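Household Guidance
Setting Up a Small Plastic Drawer Unit

Prepared by the Closton Residents' Resource Office

Plastic drawer units are among the items most often requested from our furnishings store, and they are also among the items most often returned because the drawers stick or the contents have become hard to find. This page explains how to clean, place, fill and maintain a small floor-standing unit. It applies to units with light-colored, see-through or partly see-through drawers. Taller towers on wheels are covered on a separate page.

Before you begin

Set aside an hour for the work. You will need the following:

A bowl of warm water with a little dish soap
Two soft cloths, one for washing and one for drying
An old toothbrush
A tape measure
Paper labels or masking tape, and a pen
Small open boxes or trays to serve as dividers

Do not use scouring powder, steel wool or solvent cleaners. These leave fine scratches in the plastic and will turn a frosted front cloudy.

Step 1. Empty and clean the unit

Remove everything, including any paper lining. Slide each drawer out and note which opening it came from. Two small drawers that look identical may not run equally well in each other's place, and a strip of tape marked "left" or "right" on the underside will prevent confusion later.

Wash the drawers inside and out. Use the toothbrush along the rails and in the corners. Wipe the lid separately, paying attention to the raised rim, where dust collects. Gray scuff marks on a white lid can often be lightened with a damp cloth and a small amount of baking soda, rubbed gently in circles. Rinse with clean water and dry all parts fully before putting them back.

Step 2. Choose the position

The floor must be level. If the unit leans, the drawers will drift open or bind on one side. Place it near a wall, but leave a narrow gap behind it -- 2 inches is sufficient -- so that the floor can be swept and air can move. Keep it away from radiators, ovens and strong afternoon sun. Heat softens the frame, and the wide drawers are the first to suffer.

Check that every drawer can be pulled out to its full length without meeting a door, a bed leg or another piece of furniture.

Step 3. Sort the contents

Sort on a table or bed before anything goes into a drawer. Make one group for each drawer and one for items that belong elsewhere. Mrs. Gunhild Ravn, who leads our home organization course at the Nosholm branch, advises participants to settle on the groups first and the drawers second. A typical arrangement for a bedroom or hallway is as follows.

Small upper drawers: keys, chargers, sewing items, stationery, spare batteries in their packaging.
Wide middle drawer: socks, gloves, scarves, folded cloths.
Wide bottom drawer: heavier or bulkier items, such as towels, manuals or craft materials.

The heaviest group always goes at the bottom. Medicines and cleaning products should not be kept in an unlocked unit at floor height in a home with children.

Step 4. Fill and label

Fill each drawer to no more than three-quarters of its depth. Overfilled drawers catch on the rail above, and a sharp tug on the handle may then loosen it. Use the small boxes to divide the upper drawers. Frosted fronts show color and general shape but not detail, so a label is still worth the trouble. Place it to one side of the handle, where fingers will not rub it away.

Step 5. Use of the lid

The lid may hold light items such as a lamp, a tray or a small basket. It should not be used as a seat or a step. Water from plant pots will collect inside a raised rim, and a saucer should be used.

Routine care

Wipe the fronts once a month. Twice a year -- May and December suit most households -- take the drawers out, clean the rails and review the contents. If a drawer has become stiff, rub a dry candle stub along the runners and slide it back and forth several times.

Replacement handles for some models are held at the Iltalby branch. Please bring the drawer with you, and ask for Mr. Kári Dalsgaard at the parts counter.

Page last reviewed May 23, 2025.

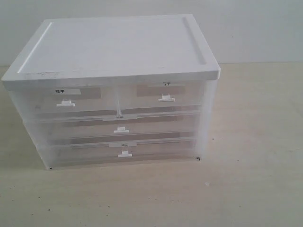

A four-drawer unit with two small drawers above two full-width drawers.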